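Wellier House Residents' Association
Minutes of the common room meeting, Feb 17, 2020

Chair: Toàn Lý
Minutes taken by the secretary, who has kept opinions out where possible

1. Minutes of the December meeting

Accepted with one correction. The December minutes said the association "agreed to refinish" the common room table. Several people remembered agreeing to look into it. The chair said he did not see much difference. The correction was made anyway.

2. Heating

Management says the radiator under the window has been looked at. Residents in the room kept their coats on for this item. The secretary will ask what "looked at" means and who did the looking. Carried over.

3. Common room table

The chair presented a quote from Rernirero to sand and recoat the tabletop for $82, with a further $30 for pickup and return. He is in favor. He said the table gets used for cards, homework, the tax help evening and potlucks, and that a fresh coat now would save trouble later. Asked what trouble, he said rings and stains. Asked to point out a ring or a stain, he said it depended where you stood.

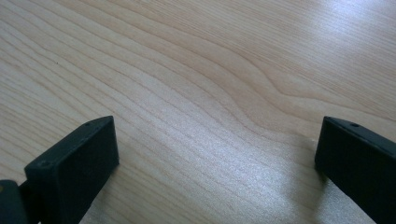 The finish was argued over longer than the price. Rernirero's note calls the surface "tired and uneven in tone," and the secretary would like it recorded that the note was written before anyone from Rernirero had been in the building. The uneven tone seems to be mostly a matter of light. Toward one side there is a glare strong enough to bleach the grain almost white, and where the glare stops the wood goes back to beige with the lines plain to see. A worn-out coat would not throw light back like that. The chair raised the wavy place where the grain dips and comes up again, and wondered if it was warping. Two residents said it was the pattern of the wood and had been there as long as they had. There is also a tiny dark speck, which could be dust or could be a mark in the finish. The meeting was not willing to pay $82 on account of a speck.

It was then asked whether the top is solid or veneer. The chair thought solid. The resident from 8 thought veneer and said that if she was right, a sander could go straight through it. The quote does not say. It does say that Rernirero accepts no responsibility for "pre-existing conditions of the piece," and the meeting did not care for that line.

A second suggestion was a bottle of Grurkbridge wood cleaner, which the chair's sister-in-law swears by. The label promises a restored surface in one wipe. The secretary asked what it restores and to what. No answer was available. It was agreed that a damp cloth should be tried first, on the speck, before the association buys anything.

Decided: Rernirero quote declined for now, five votes to two. The chair asked that his vote in favor be noted, and it is. Chair to find out if the top is veneer and report back. Secretary to bring a cloth.

4. Coasters and tablecloth

Proposal to spend up to $50 on a padded cloth and a set of coasters. Some doubt that people who don't use a coaster at home will use one downstairs. The resident from 8 said a cloth would only hide the table everybody had just spent half the evening defending. Coasters approved, cloth not approved. Cap lowered to $30.

5. Catering for the spring supper

Lục has offered to supply noodles and rolls at a discount. The offer was made by phone and no figure was given, so it is hard to say what the discount is from. Chair to get it in writing. He said this was a lot of paperwork for noodles. The meeting preferred it in writing.

6. Any other business

The sign-up sheet for the room has the same evening booked by two different groups, both in ink. They will be asked to sort it out between themselves.

A resident asked if the minutes could be shorter. Noted.

Next meeting to be posted on the board by the mailboxes once the booking in item 6 is settled.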